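Rented rooms at Lellach: questions from new tenants

When can I enter the room?
From 7 in the morning until late evening. The key is with Kavinda Marikar in room 26. Please ring first if you come with a van.

Is electricity included in the rent?
Yes, for normal use. Heaters are paid extra, and the price is on your contract. 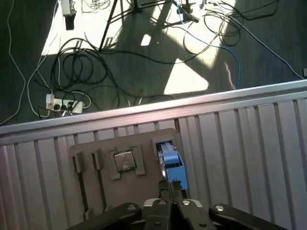
Can I lay my own carpet or paint the walls?
Paint is allowed in light colours — please ask us for the list. Carpet must be loose, never glued. If you have grey carpet with cables lying over it, sunny side or not, keep the way to the door free, as the fire inspector looks at this every May.

How do I finish the contract?
Write to us three months before. The deposit comes back after we have checked the room together.

May I share with another firm?
Yes, but both names must be in the contract.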